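Drolent depot raid: verdicts in, anyone following?

saltmarsh_lane
June 26, 2020
So four of the five found guilty over the Drolent depot job. Fifth man cleared of the robbery but still up for handling. Local radio had it at lunch, not much else. Anyone know what the sentences are likely to be? The driver had previous for a car-jacking I think

kettle45
Sentencing is next month. Judge wants reports first. And no, the driver's previous was for burglary, it was the lookout who had the car thing. They mixed them up on the radio in May as well

saltmarsh_lane
ah ok ta. So who was it got stopped at Rarkenberg services?

kettle45
Driver and one other. 31 boxes in the van out of 45 taken. The rest never found, far as I know.

bus_replacement
Never found or never looked for. Police had the lock-up adress in Strickland for over a week before anyone went through the door. Came out in court, day three or four. By then it was empty

nonpareil
That's not fair. They were watching it. You go in early, you get a shed and a bloke who says he knows nothing

bus_replacement
Watching it so well that 14 boxes walked out the back

nonpareil
You don't know they were ever in there. Nobody gave evidence that they were. The prosecution said "may have been stored" and that's as far as it went

gravel_and_grit
Can we not do this again, we had two pages of it when the arrests happened
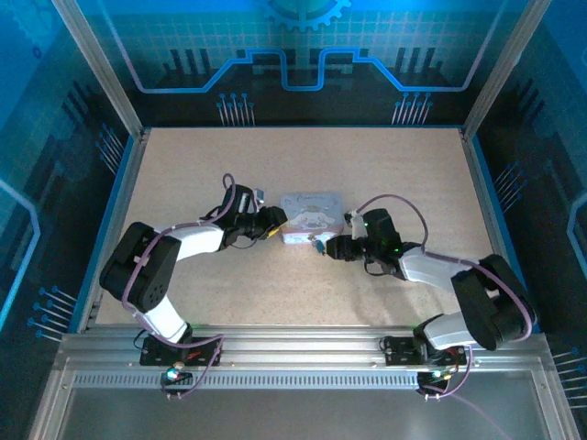

Two arms on the rail, tin box between them

gravel_and_grit
Anyway. What I don't get is the phone evidence. 2,634 calls and texts between the five of them, and the defence just said they were mates who talked a lot?

kettle45
Pretty much. Worked for the fifth one. His phone never went near Drolent that night and the jury was out for ages over him. Handling is a diffrent matter, he had cash at his mum's

tidemark
Almost 700 quid. Hardly Brink's-Mat is it

kettle45
Still got to explain where it came from

tidemark
He did, said he sold a moped. Had a reciept and everything. I was in the gallery for that bit, the prosecutor didn't push it much

bus_replacement
Moped lol

saltmarsh_lane
What about the guard, is he alright? Used to see him in the Brimeneo cafe most mornings

tidemark
Gave evidence from behind a screen. Hasn't gone back to work. Wrist still bad, he said. That was the worst part to listen to tbh, whole room went quiet

nonpareil
Hope they get proper time for that. Whatever anyone thinks of the police side

bus_replacement
Agreed on that at least. Still want to know about the lock-up

gravel_and_grit
Mods might want to merge this with the May thread, same title nearly

kettle45
Please don't, can't find anything in that one. Will post here when there's a sentencing date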